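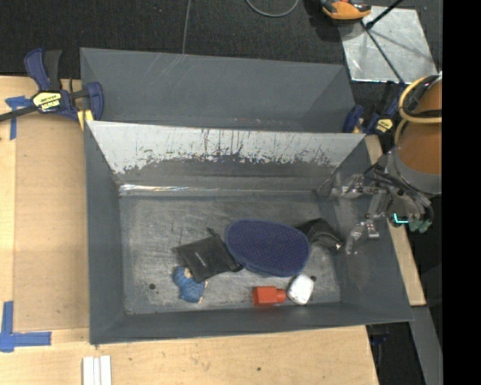 Clamping bins for pick tests: must or nice to have?

fpkout
Posted Sunday, October 6, 2024

Hello all. I am writing the bench rules for our picking cell at Drestholm and I would like to hear how others do it. Our draft has one page and I put the main points here:

1. Bins are clamped to the table before any run. Hand tight is enough, but try to push the bin with your palm after.
2. Bin position is marked on the table with tape. If the bin leaves the mark, the run is void.
3. Objects must be mixed: hard, soft, flat, shiny. No run with only boxes.
4. Cables behind the bins are kept away from the path of the fingers.
5. The arm goes slow (190 mm/s) the first time after somebody changed the layout.

My colleague says point 1 is too strict. What is your opinion?

savvas_p
Clamps are a must for me. We had a month of data in September where the success rate was going down and we blamed the planner. The bin was walking a few millimeters each time a finger touched the wall. 174 runs to the trash.

But look where you put the clamp. If the jaw sits over the bin edge, then it is an obstacle, and it should be in the collision model. I don't see this in your draft.

fpkout
Good point, it is not there. We have bar clamps, at the corner where the two bins meet and another on the other side. I add it as point 6.

Veerle H.
I disagree a little with Savvas. A bin which is fixed hard to the table gives you nice numbers, but in the warehouse the bin stands on rollers and moves. At Arkstead we test half with clamps and half without, and we write in the log which one it was. If all your tests are clamped, you will have a surprise at the customer.

Also, when the bin cannot move, the finger takes all the force. We broke two fingers on a clamped wall before we put a force limit.

savvas_p
Veerle, this is a different test. First you need a repeatable one, then you make it dirty. If you mix both from day one you don't know what you measure.

Veerle H.
I did not say mix. I said write it in the log. But okay, for a new cell I can accept clamps first.

firdevs_c
Please be careful with point 3, "mixed" is not a rule, everybody will understand something different. In our sheet there is a list with 14 objects and each run takes six from it. A dark soft thing must always be in the set, in our case a flat fabric pouch. On a gray floor the depth image of black cloth is very poor and this is exactly what you want to know early.

And one question, do you replace the bins when the floor is scratched? Ours had shiny places on the wall after 2000 cycles and the camera saw objects which were not there.

fpkout
No, we don't replace. I thought a worn bin is more like real life. But I can write that the bin gets a number and the number goes in the log, so later we can compare.

The list of objects I will copy from you, if you permit.

firdevs_c
Of course. I will send it to you tomorrow, it is an ugly spreadsheet.

styliani.th
I read the thread and I miss the tape. What do you do when two layouts are in use? We had old tape and new tape on the same table, and the Indero guys who came for the night shift aligned to the old one. Now the rule is one layout, one color, and the old tape goes off the same day.

fpkout
We have only blue at this moment. I will write your rule in, with the color and the date on the tape. Version two of the draft I post here when Katsaros has signed it.

savvas_p
Put the force limit from Veerle also. She is right on this one.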